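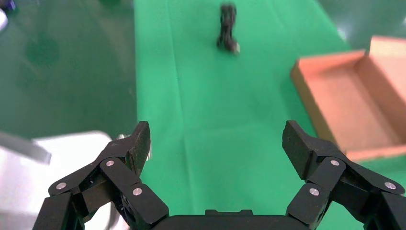
My Masdevallia has dropped its buds again, 4 this time. It gets shade cloth and water every morning, and the nights have been cool. I repot at the long table with the green cloth on it, which makes stray bits of black root easy to miss. Could it be rot?
Ludmila

On Sunday, Juraj Hájek wrote:
> Mine at Skestwood lost buds all through August until I moved
> them away from the heater. Colour of the leaves was fine.
> Has anyone else had this?

No heater in my shadehouse, so it must be something else.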